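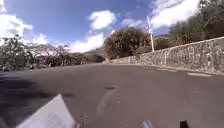

About Farmont

Farmont is a drainage engineering office. We calculate how much water a paved surface sheds in a storm, where it goes, and what size of inlet and pipe is needed to carry it. Our clients are towns, private road associations and contractors who need a stamped drainage plan before they can dig.

The office opened as the drainage desk of Tsoukalas, a general civil firm, and became independent when that firm moved into structural work. We kept the drainage files and the survey equipment. The archive now holds 442 completed studies, filed by watershed and then by road name.

What we do

Most of our work falls under runoff studies, inlet spacing and pipe condition reports. We also review plans prepared by others – usually at the request of a town that has no engineer on staff. We do not design bridges, dams or septic systems.

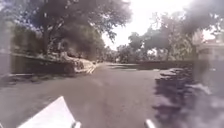

Inlet spacing depends on lane width, cross slope, grade and the amount of water the gutter is allowed to hold. The common starting value of 300 feet between inlets works on straight streets with a steady grade and standard curbs. It works less well on a curving road that runs between trees and walls, where leaves collect at the grates and the cross slope can change through the bend. On roads of that type we survey a cross section every 50 feet and run the gutter spread calculation for each one. The extra survey time is listed as a separate line in the quote.

Methods

Rainfall values are taken from the published tables for the county. Calculations are done in Kakero, our in-house spreadsheet set, and checked by a second engineer by hand at the lowest inlet and at every pipe junction. Reports list all inputs, so another office can repeat the work. Pipe inspection is subcontracted to Finier, and their logs are attached without edits.
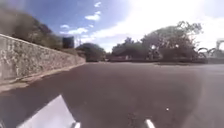 Endang Pangaribuan wrote to us after a plan review that the inlet table was the part her crew used most, and asked that pipe inverts be printed on the same sheet. They now are, in all reports.

Fees

The minimum fee for a runoff study is $4000, including one site visit and one round of revisions. Plan reviews are billed by the hour. Site visits can be scheduled on a Saturday where weekday traffic makes survey work unsafe – please mention this when you request a quote.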